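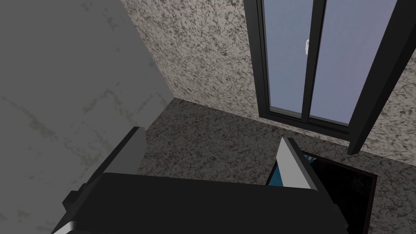

Gray wall, open box on the floor.

1/7 I moved to Dravora for work and wanted to ride my bike to the office in winter. A few notes from January, maybe useful for other beginners.

2/7 My first shop was Jista. They are friendly, but they wanted to sell me a new bike. I only needed new brake pads and a light. I said thank you and left.

3/7 Then I tried Bunnag, near the river. The mechanic let me watch while he changed the pads. It took him two visits, because the first pads were the wrong size.

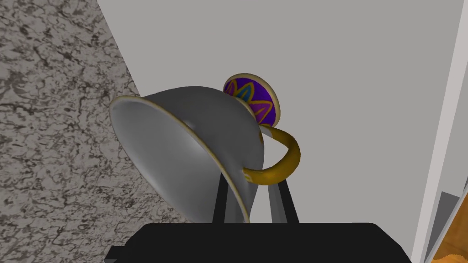 He also told me to put less air in the tires when the road has ice. I did not know this. In my country we always pump them hard.

4/7 The ride is 6 miles each way. With thin gloves my fingers hurt after the second mile. With mittens I am fine, but shifting is slow.

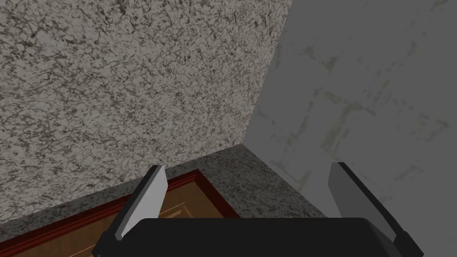 5/7 Lights: I bought the small Sitora one. It runs for 5 evenings, then I must charge it. Good enough for me.

6/7 Salt is very bad for the chain. I wipe it with an old cloth every evening and put a little oil on it on weekends.

7/7 If you know a bike path from the station to the north side, please write to me. The main road has too many trucks.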